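Open day at the Ullatton transfer station

The council had promised a sausage sizzle, and I would like it on record that there was one. It was held upwind, behind the weighbridge, and it did brisk trade considering what lay on the other side of the fence.

Ullatton handles everything the Maltum district puts out at the kerb, plus whatever the Pidmont side sends over now that its own tip has been capped and grassed and optimistically renamed a reserve. The tour started at 10 in the morning with hi-vis vests in one size, very large. Our guide walked us up to the viewing platform over the tipping floor, where a front-end loader was shoving a week of the district's dinners into a pit. The children were enraptured. The adults breathed through their mouths.

We were told the station takes roughly 219 tonnes on a busy day. The number I kept, though, was 3,265, being the missed-bin complaints lodged since the Goossens contract began last spring. It was on a poster in the foyer, under the heading "We're Listening". I admired the nerve of it.

Goossens runs seven trucks where the old contractor ran more, and the routes were redrawn to suit. Some streets in Maltum now get their recycling collected before breakfast and others get it collected in theory. Our guide explained that the new timetable was still bedding in. It has been bedding in since October, and most teenagers would be up by now.

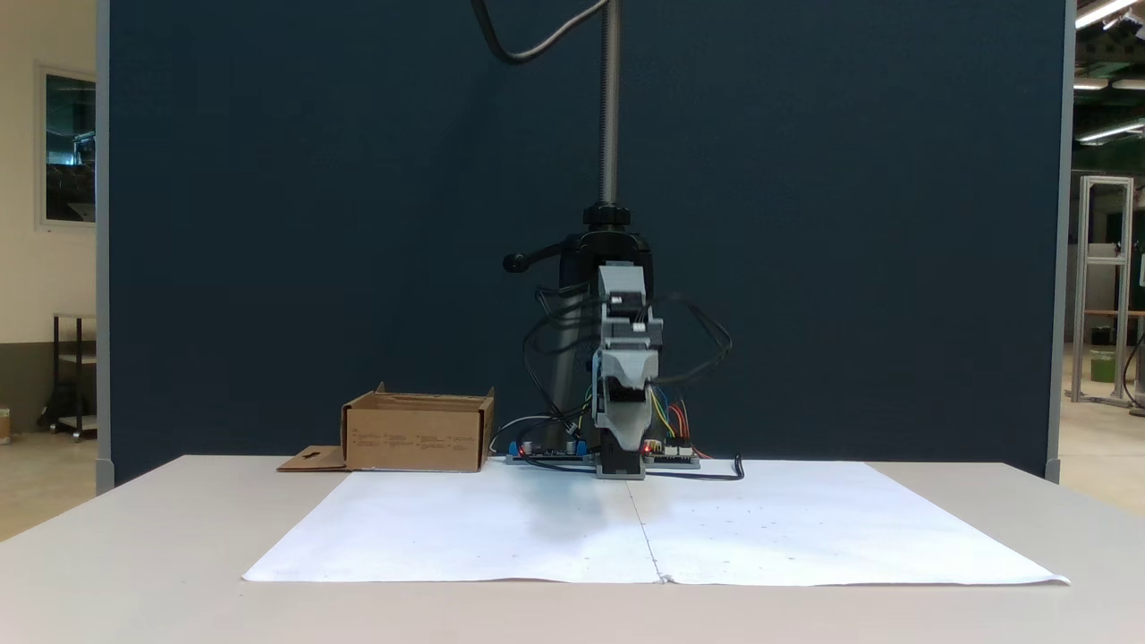
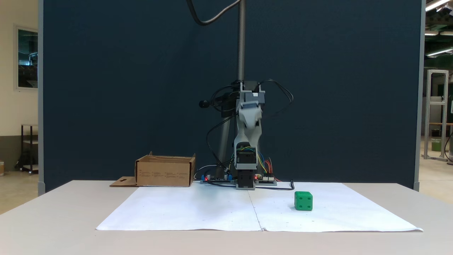 A resident from the Pidmont side, unimpressed by the platform and still less by the poster, said her yellow bin had been out on the nature strip for three weeks and had started getting its own mail. She wanted to know who to ring. The guide gave her the hotline number. She said she had the hotline number – she could sing the hold music.

After that we moved on to the green waste, a long steaming windrow that smelt better than anything else on the premises, and then to the tip shop, where I paid too much for a lamp. There was a question box by the exit and a promise that the first 100 questions would be answered in writing by the end of May. I asked whether the fortnightly glass run was coming back to the hill streets, and whether the mulch was free or only free-ish.

The vest had to be returned. My bin was still full when I got home.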